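Kalniņš to Take Back Empty Household Containers at Laria Street Store

Housewares retailer Kalniņš will begin accepting used plastic and metal household containers at its Laria Street store on 20th April, the company said. Customers can bring in cups, tumblers, food tubs and small bottles of any brand and leave them at a counter next to the rear entrance.

The service will run during normal store hours. Items have to be empty and rinsed, with lids taken off and handed in separately. Glass and ceramics will not be accepted for now, and neither will anything that has held paint, motor oil or garden chemicals.

Pieces in good condition go to Flakon, a refill shop two doors down, which washes them again and sells them filled with dish soap, laundry liquid or dry goods. Cracked or badly stained pieces are sent for recycling.
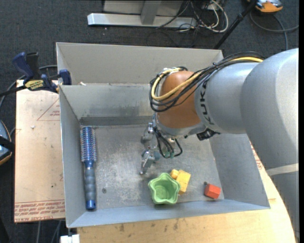
A trial held last fall brought in 2354 items over 12 weeks. Cups and tumblers made up the largest share, followed by food tubs. Some 84 percent of everything handed in was fit to be used again, according to Kalniņš. Most of the rest was turned down because of cracks, and a smaller amount because labels could not be removed.

The trial also led to a few changes. Shoppers had been asked to sort their own items into bags by material, but many bags came in mixed and had to be emptied and done over. Sorting will now be handled at the store. The limit per visit has been raised from 10 items to 20, and there is no longer a form to fill out.

Customers will get a store credit of five cents for each item that passes the check. The credit can be spent at either Kalniņš or Flakon and does not expire. Anyone who prefers not to take it can have the amount added to a fund that supplies kitchen basics to families moving into the Muretti apartments, a 115-unit building that opens later this spring.

Flakon said it expects to add shelf space for the returned containers. They will be sold at a lower price than new ones and marked with a small round sticker on the base. Shoppers who bring their own container to be filled will go on paying only for the contents.

Parking behind the Laria Street store is free for the first half hour. The rear entrance is at ground level, and carts are available by the door for people with heavier loads. Larger amounts from offices, schools or restaurants can be dropped off by appointment on weekday mornings, and the store asks that these arrive in boxes that can be left behind.

Kalniņš has two other stores in the city. The company said it would decide in the fall if the service will be offered there.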